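Ranger les vêtements d'été sans les abîmer

Fin août, les placards débordent et les pulls attendent encore dans leurs housses.

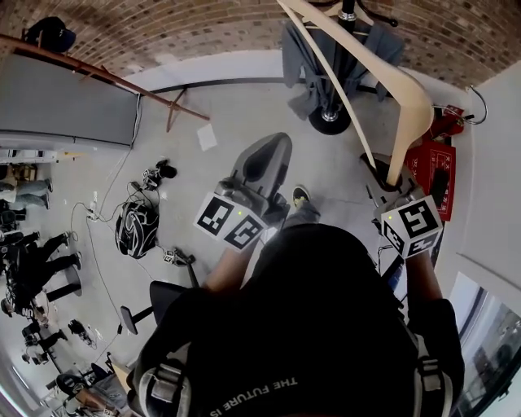
Un cintre en bois clair, à garder pour les vestes et les manteaux.

Videz la penderie étagère par étagère, jamais tout d'un coup. Lavez ce qui a été porté, même une seule fois : les traces de crème solaire jaunissent pendant l'hiver. Le lin se repasse encore un peu humide, puis il sèche à plat une nuit.

Les mailles ne vont pas sur cintre. Pliez-les en trois, les plus lourdes en bas de la pile. Pour les chemises, fermez le premier bouton et un bouton sur deux ensuite.

Contre les mites, le cèdre marche bien à condition de le poncer chaque année en avril — un coup de papier fin suffit. La lavande perd son odeur plus vite. Changez les sachets quand ils ne sentent plus rien au froissement.

Si un cintre accroche, passez un peu de cire incolore sur le bois et frottez avec un chiffon sec. Une épaule marquée se rattrape à la vapeur, le vêtement retourné sur l'envers.

Les housses en plastique du pressing sont à jeter. Une vieille taie d'oreiller percée au milieu de la couture protège mieux et laisse passer l'air.

Nuria Berhe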